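Como arrumar a fruta numa prateleira de rede em cima da mesa

Julho de 2022

Para quem tem pouca bancada, uma pequena prateleira de rede metálica resolve bem a questão da fruta. O ar circula por todos os lados e a peça limpa-se com um pano.

O que é preciso:
uma prateleira de rede com tábuas de madeira
um cesto de plástico perfurado
fruta para poucos dias

1. Escolher o cesto

O cesto deve caber na prateleira com folga à frente e dos lados, para sair sem raspar na rede. Os perfurados são os mais práticos. Meça a largura interior da prateleira antes de comprar: o meu primeiro cesto, com 43 cm, não entrava.

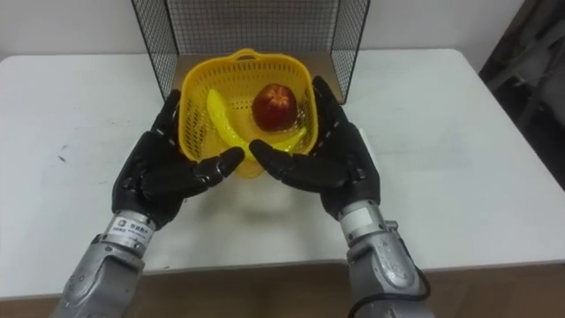
Dace Paulauskas escreveu que prefere forrar o fundo com um pano de algodão, porque as maçãs maduras ficam marcadas pelos furos, e que o troca sempre que repõe a fruta. É uma boa solução, desde que o pano esteja bem seco.

2. Preparar a mesa

Encoste a mesa à parede e ponha a prateleira na parte de trás do tampo, a um canto ou mais para o meio. Tire a fruta dos sacos e espalhe-a no tampo. Separe a que tiver golpes ou zonas moles, que deve ser comida primeiro. Se lavar as maçãs, seque-as antes de as guardar.

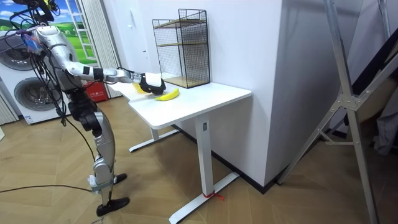

Podem guardar-se bananas e maçãs no mesmo cesto?
Durante 2 dias não costuma haver problema. Depois disso convém separá-las, porque as maçãs libertam etileno e as bananas amadurecem mais depressa.

3. Encher e arrumar

Coloque a banana encostada ao lado do cesto, a acompanhar a curva, e a maçã no espaço que sobra. Não empilhe fruta por cima das bananas. Leve depois o cesto para o compartimento de baixo, pegando-lhe pelos dois lados.

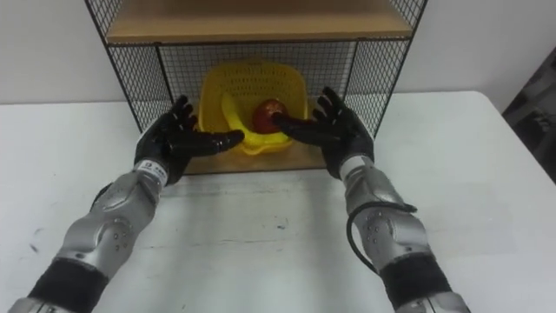
Cesto com a fruta no compartimento inferior, sobre a tábua de madeira.

4. Esvaziar e limpar

Uma vez por semana, tire o cesto para a mesa e retire a fruta peça a peça.

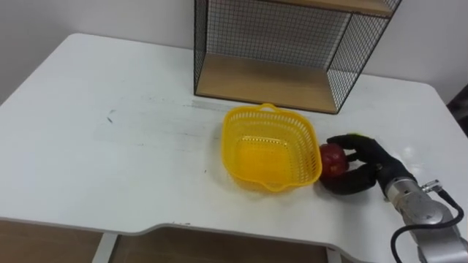
Lave o cesto com água morna e detergente da loiça, passando uma escova macia pelos furos. Deixe-o escorrer virado para baixo. A tábua limpa-se apenas com um pano húmido bem torcido. Volte a encher o cesto quando estiver tudo seco, com a fruta mais antiga à frente.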